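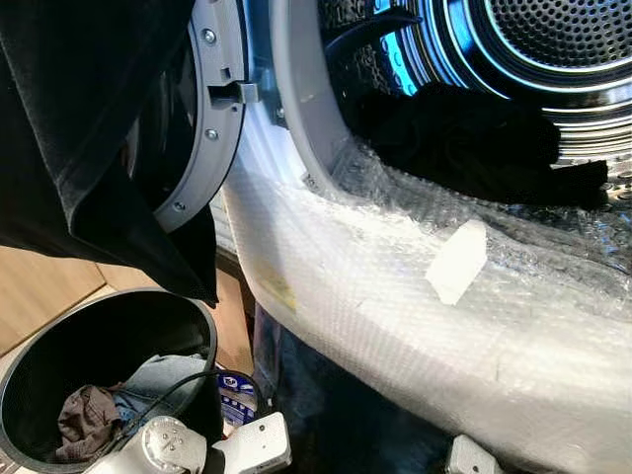 Uthai Boonyarit thinks the wrist is fine and I should leave it alone. His view, delivered by phone while eating something crunchy, was that a gripper that drops clothes at the rim of the drum has a cable problem until proven otherwise, and that I always go for the screwdriver because I own a nice one.

So, cable first.

Zoter cell, January, afternoon. Complaint from the morning shift was the left gripper opening by itself halfway through an unload. Log shows error 73 each time, "finger position lost," and each time the arm was reaching low. It never happened while the arm was parked. I had already written "replace encoder" on the board. Rubbed that out before Uthai could come by and enjoy it.

Ran the wrist by hand through its full roll with the meter on the signal pair. Clean until the last part of the turn, then the reading jumps around like it has been told bad news. Wiggled the connector: nothing. Wiggled the cable a hand's width behind the connector: jumps. Fine. He can have this one.

The slack loop is too long. When the arm goes down, the loop swings out and gets tugged on whatever is there – bin edge, door latch, sleeve of a sweater. Trodgate's drawing shows a clip on the forearm. We do not have a clip on the forearm. We have two small holes where a clip would be happy.

What I did:
Swapped the cable for the spare from the Antal drawer. Part 3910, last one, order more.
Fitted a clip. Printed it, sanded it, dropped it, found it, fitted it.
Shortened the loop until the wrist could still roll both ways without pulling.
Checked the finger screws while I was there. 4 of them, one loose. This proves nothing, Uthai.
Reset the open position. The old value was wrong anyway.

Grip force is still at 2000 in the settings, whatever unit that is. The Kutuvbridge manual gives a unit on one page and a different one on the next. Leaving it.

Bubble wrap stays on the front of the machine until the reach limits are redone. Check the tape before a run, and keep the wrap clear of the door latch.

Ran slow unloads until coffee. No 73. Full speed tomorrow, with somebody near the stop button who is not also holding a sandwich.

Still to do: label the old cable BAD before it finds its way back into the drawer, as the last one did.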